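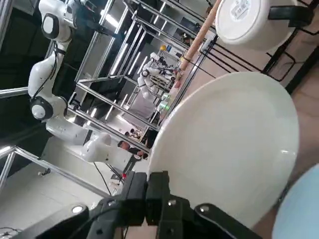
Large white plate, glossy and plain, with the raised rim.

I've been selling kitchen bits out of the shop in Totbridge for long enough to know that the things people ask for most are the dull ones. A big white plate. A bowl that stacks. Somewhere to put it all when it's dripping. So I've put this little washing-up set together under the Daltell name, and I'm rather pleased with it, if I'm allowed to say so on my own page!

The large plate is the one I'd save from a fire. It's got a broad flat middle, so a roast dinner has room to spread out, and the rim comes up smoothly all the way round, enough to keep gravy where you put it. No pattern at all. I did try a patterned one a while back (little leaves, very sweet) and I've still got most of them in the stockroom, so plain it is. It goes with whatever your gran left you.

It's a proper size, mind. If your wall cupboards are the shallow sort, measure before you order, and measure to the hinge side as well as the back. Benedetta Ferraro in Cullville bought six and rang me on the Thursday to say the door wouldn't shut. We swapped two for bowls and she keeps the rest on the dresser, where they look lovely.

The bowls are white outside and a very pale blue inside. I wasn't sure about the blue when the samples came – I thought it might make porridge look poorly – but I've come round to it completely. They're good for soup, cereal, cherry tomatoes, keys. The smaller plate is light blue with a paler rim and it's my toast plate, my cake plate and the thing I put under a plant when I can't find the saucer.

Then there's the rack. Black wire, fairly narrow for its length, with rounded grey knobs on top of the posts. I like a narrow rack. The wide ones eat your whole worktop and then you end up chopping onions on the hob. You can turn this one lengthwise or sideways depending on where your sink is, and mugs can hang off it as well as sit in it. The knobs are there so you don't catch your knuckles on a bare wire end when you're reaching over for the tea towel, and I'd not buy a rack without them now.
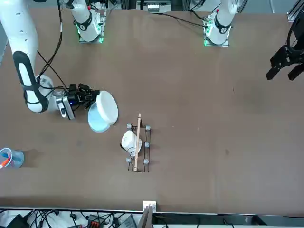 Can I leave the rack out all the time, or should it be put away?
Leave it out if you've got the space, just give it a wipe and let it dry off before you load it again.

A few other things people ask me in the shop. The bowls and plates are fine in the dishwasher on an ordinary wash. The rack isn't, please don't, it's a bit too long for most machines anyway and you'll only scrape the coating getting it in. Warm water and a soft brush does it. If you live somewhere with hard water you'll get a chalky bloom on the black after a month or so, and a splash of white vinegar on a cloth takes that off nicely.

Wooden things want a different sort of treatment. Rolling pins, spoons, those long thin sticks you use for stirring jam or propping up whatever needs propping up: wash them quickly, don't leave them soaking, and stand them up in the rack so the air gets all round. I lay mine flat across the top when I'm in a hurry and they do dry, only slower. No wood comes with the set, by the way. I get asked that a lot.
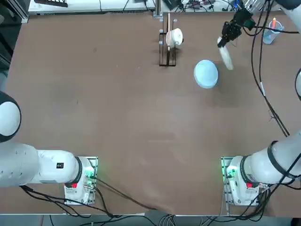 Rack with a white mug hung on it, and the light blue plate beside.

The mug is white and round in the body, and it holds a decent amount of tea. It's sold on its own as well, and if I'm honest with you it outsells everything else on this page. I had 200 in at the start of February and I'm down to the last 50, so if you want four matching ones don't hang about.

How I load mine, for what it's worth: plates first, bowls tipped on their edge so they don't hold a puddle, mugs last wherever there's a gap. Cutlery goes in a jar by the tap.

You can buy the whole lot or the pieces separately. The set is one large plate, one light blue plate, one bowl, one mug and the rack, and you can add as many extra plates and bowls as you like from the drop-down. Everything goes out wrapped in paper in a double box. Of the last 100 parcels two had a chip in them, and both people had a new one sent the same week. If yours arrives cracked, send me a photo and keep the box till you've heard back.

Collection from Totbridge is free, ring the bell if the door's shut, I'm usually out the back.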